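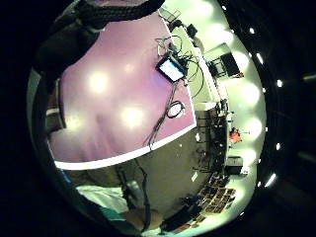
What the Hand Leaves Out

Every few months somebody tells me that programming robots is finished. You don't write code for them now, you show them. You take a gripper in your fist, or you sit down at a pair of levers in another room, and you do the job the way you'd do it at home. The machine watches. Do it enough times and the machine can do it too.

I have spent a good part of this year around people who work like this, and I like them, and I've had my own turn holding the tool. I still don't believe the story as it gets told.

Start with the word "show." When I show my nephew how to coil a cable, he gets a lot more than my hand going round. He knows what a cable is for. He knows it has another end, and that the other end may be plugged into something we'd rather not pull off the table. A cable on a desk is never one thing. It goes under a strap, past a screen, over the edge and down toward the floor, and a person sorts all that out before the fingers close. None of the sorting is in the recording. What's in the recording is the part after I made up my mind.

The people selling this tend to answer with a number. Fluvow, whose pitch I sat through in November, was proud of 2,000 demonstrations of one task. One task! I asked how many had been thrown out and got a long reply about quality. Later a slide went by with 1,826 on it, labeled "clean." I would have liked to spend the afternoon on the rest. The bad ones are where someone hesitated, or changed grip, or bumped the thing and caught it. That is most of what I'd call skill, and it had been taken out for being untidy.

Remote control has a different trouble. I tried the Kodikara rig for a morning, and what I remember is how quickly I got worse at everything. You can't feel weight through it. You learn to move slowly and square, to come straight down on things, to stay away from anything shiny or floppy. By lunch I was pretty good at working like a robot, and I suppose those were the motions that got saved. So the human teaches the machine after the machine has taught the human, and then we say it learned from people.

Holding the gripper in your own hand is better, I'll give them that. Your arm moves like an arm. But the camera sits down at the tool and sees what the tool sees. Get in close to something big and rounded and there's hardly any room left around it, only a white curve and a pink one and a seam. 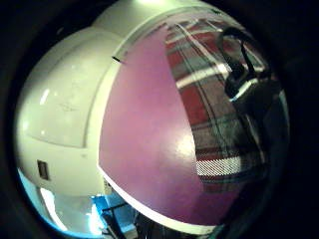 Stamance Makers' Club | Opinion pages

I know what I'm reaching for at a moment like that because I saw it from across the room, with my eyes, before I leaned in. The tool camera didn't get that part. A fisheye lens helps, and people will tell me so, and they're right that it takes in a good deal. It takes it in bent, and it takes in sleeves and plaid cloth and ceiling lights along with the job, with nothing to say which of those matter. The usual answer is that enough data will settle it. Maybe. I've noticed "enough" is always some way past what they have now.

There's a money question too. Fleltico advertises that its system can be "taught by anyone in 2 hours." Anyone is doing a lot of work there. The anyones I've met were patient people repeating one motion until their wrists hurt, and they were the experts in the room, and the brochure treats them as a kind of faucet. If their hands hold the knowledge, pay them like it does. If their hands don't, I'd like to hear what we are recording.

I don't say it can't work. I've watched an arm do a thing it had been shown, and do it nicely, and then I've watched someone slide the table a little and seen it reach for where the thing used to be. The builders call that a small problem - they've called it that for as long as I've been listening. Show me one that gets stuck and asks a question. I'd drop half of this column for that.

Comments (3)

benchtop_ray
You moved the table and it missed. Ours had that trouble last spring and doesn't now. Vary the setup when you record. It's dull work but it does help.

oddsocks
The wrists part is true. I did a summer of this and wore a brace by the end of it. Pay was okay, not expert okay.

tin_lid
What was wrong with the ones they tossed? Did you ever get an answer?

Contact the club | Copyright Stamance Makers' Club | Back to top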